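Housewares fair at Skostora, October

I got to the Skostora hall shortly after nine, when the line for badges was still short. Entry was 16 dollars, parking included. The fair had 915 stands last year according to the program, and the map folds out to the size of a bath towel.

I started in the enamel aisle and worked toward the back. Prices for small orders have gone up again. Zinent now wants a minimum of 1475 dollars on a first order, which is too much for a shop my size.
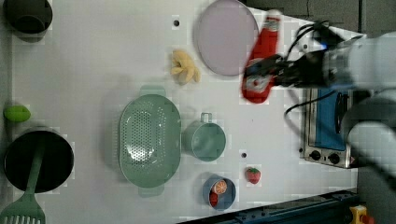 Zinent's new baking pans are heavier than the old ones and the rims are rolled properly this time. I asked about replacement lids and was told spring. They told me spring last year too.

Lunch was lentil soup and a roll from the counter by the east doors. Seats were hard to find, so I ate standing up and read through the Frimpong price list. Their tea towels are still the best value I saw all day. 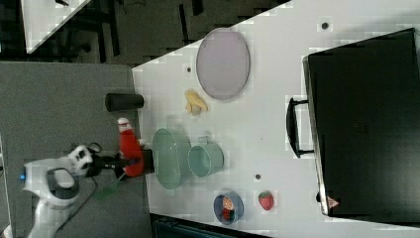

The afternoon talk on shelf layout ran long. The useful part was on putting everyday items at waist height and leaving gift sets for the window. I left before the questions.
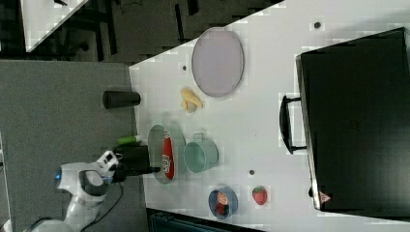 Puritz had the busiest stand in the back hall, mostly for its glass jars. I ordered 2 cases with the clamp lids - the screw lids looked thin to me. Delivery is four weeks, and they charge extra for the islands.

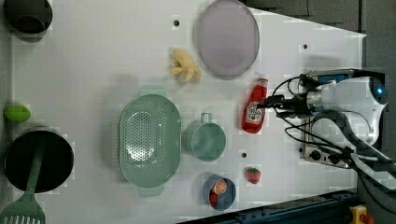

Colander, mug and ketchup bottle on a white tabletop.

The shuttle back to the station leaves from gate C, not gate A as printed in the program. Last one is at 6:15 p.m.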